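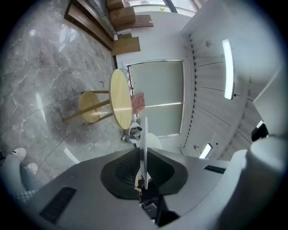

according to Rollard, you can skip the weekly pad wipe if the gripper only does dry stuff. Wouldn't skip it. Dust gets in the texture and the grip goes.

Search tips... Go

Quick list for keeping a hand-held gripper happy. Mine is the Horach, the Cutum is close enough.

Pads first. Lint-free cloth, a little rubbing alcohol, let them dry open. No dish soap — leaves a film.

Then the vent slots. Soft brush, power off. Canned air only in short puffs or you just push teh fuzz deeper.

Finger screws: snug, not tight. Check every 2000 cycles. Dab of the blue threadlocker, the 649 hex key fits if you've got the Buschmann kit.

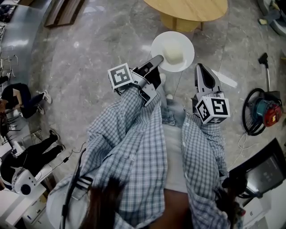 How often do the marker cubes need cleaning? Every time you swap batteries. Dry cloth only, the print scratches.

We use cookies to improve your visit. OK / Settings

Food jobs are a different story. Crumbs and grease in the hinge, so wipe down right after, dont leave it overnight. Close the jaw slow by hand and feel for grit. Gritty? Fingers off, clean, then back on and re-zero.
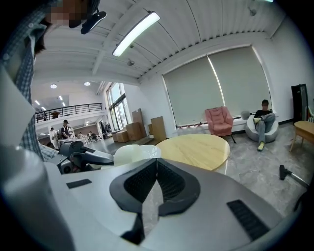 Finger mount and pads, hand-held gripper.

Comments (2)

re-zero BEFORE you tighten the screws, learned that one in December

Part 227 is the spare pad set, comes with both sides. Old ones make good drawer bumpers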